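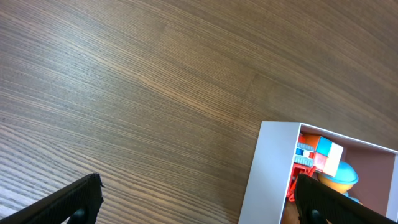
When is the Isgate Trailhead footbridge closed for high water?
The bridge closes once the creek reaches the red band on the upstream gauge post, and it stays closed until the level has been below the band for 3 hours.

Trailhead and footbridge inspection, August
Inspector: Behrouz Zarei
Trailhead elevation: 2,839 feet

1. Gauge post — OK. Numbers legible, red band repainted.
2. Bridge decking — REPAIR. Two boards spongy near the east landing. Replace before the next group permit.
3. Handrail bolts — OK. Retightened on the north side.
4. Cable anchors — OK. Surface rust only.
5. Load sign — REPLACE. Lettering faded, limit unreadable from the approach.
6. Trail tread, first 200 yards — MONITOR. Runoff has cut a channel along the inside edge. Clear both water bars.
7. Overlook railing — OK. Post spacing unchanged.
8. Parking, 35 spaces — OK. Drain grate by the entrance clogged with needles, cleared on site.
9. Throw bag and ring buoy — MONITOR. Rope stiff at one end, still usable.
10. Closure gate — REPAIR. Latch drags — hinge side has settled. Rodum has the spare hinge pins.

Items 2 and 10 carried over from the last inspection.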